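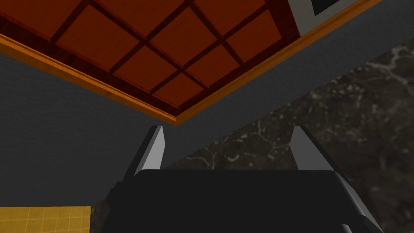
ok robot club people, thread time, because I promised Iwona Krawczyk I'd write up our sim project before May 2022 is over and I'm cutting it fine

so we're team Cuvwood, 4 of us, all second years. Everything happens in simulation this term. No hardware till August (sob)

the task is household stuff. Reach, grab, open, shut. Sounds like nothing! I've restarted the same episode so many times I hear the reset beep when I'm brushing my teeth

Solomiia Kobzar wrote the scene loader and called it Wolde. Every reset it shuffles the floors and the wood grain and the stone, so the policy can't just memorise one kitchen. The colour combos are a crime. I love them

this arvo was doors. Doors are hard, mate. Two arms, not much room, and the torso blocks half of what you want to see
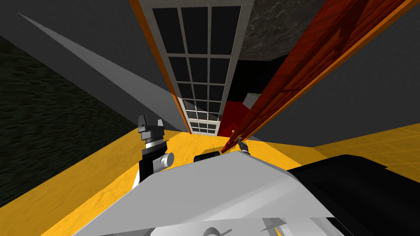 Right gripper at the bottom of the red door, glass door beside it. Please appreciate the yellow floor

Dariusz Domański reckons we should come at the handle from lower down and let the wrist do the turning. I reckon we back the base up a bit first. We've agreed to try both and be gracious about it - we will not be gracious about it

numbers for the nerds: 904 demos saved so far, the course wants 1,000, and more than 50 of mine are getting binned because I left the wrong gripper offset in the config. My fault, sorry Ha-neul

if anyone from Stostance is reading, how are you lot handling contact on thin door edges?? Our fingers get jittery there and smaller timesteps make it crawl

anyway back to it, 96 to go plus my binned ones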